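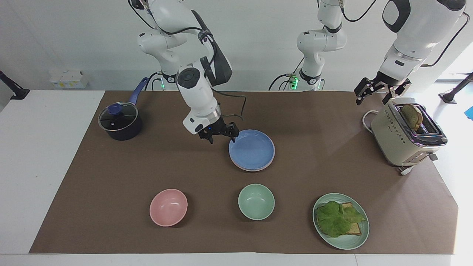 Can a small community radio station still find listeners when everyone has a phone?
Plenty of them, as long as it talks about things the phone doesn't, like whose road is flooded and what time the clinic opens.

I've been helping out at Neltach Radio since August and I still get a little buzz every time the red light comes on! We broadcast from two rooms behind the Fevari hardware store, with egg-carton foam on one wall and proper acoustic panels on the other (the money ran out halfway, so callers get the good wall). The transmitter puts out 235 watts on a good day. On a clear evening people pick us up on the far side of the river, and they text in to tell us so, which never gets old.

The morning show starts before seven, and it belongs to Darmawan Sinaga. He reads the ferry times, the fish prices and the school notices, then takes calls until he runs out of callers. I used to think the notices were the dull part. Then the power went off in Onyeka for two days and the notices were all anybody wanted. We read the same list of charging points every half hour and people still rang to ask us to go over it again, slower.

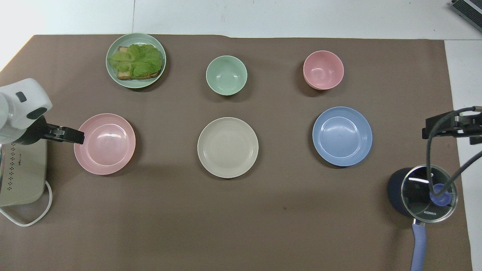
My own slot is the late breakfast hour, and I love it more than I can say. It's mostly music from the Grastent archive, a pile of 730 old tapes that Dimas Ngau has been cleaning up and copying over one by one, with talk squeezed in between. Last month I asked listeners what they eat while we're on, and the phone did not stop. One woman swore by toast with a big leaf of lettuce laid on it, just like the one on the green plate up there, and three callers after her wanted to argue about butter. We ran 17 minutes over and the news had to wait. Darmawan forgave me by lunchtime.

The tapes deserve a post of their own. There are wedding bands, choir contests, a whole box of football commentary from a ground that's now a parking lot, and one reel where two announcers get the giggles during the weather and simply can't go on. Dimas wanted to trim that one and I begged him to leave it alone. It goes out next week, right after the ferry times, so tune in if you're close enough to catch us. If you have old recordings at home, bring them by the hardware store and knock on the side door. Knock hard, we've usually got headphones on!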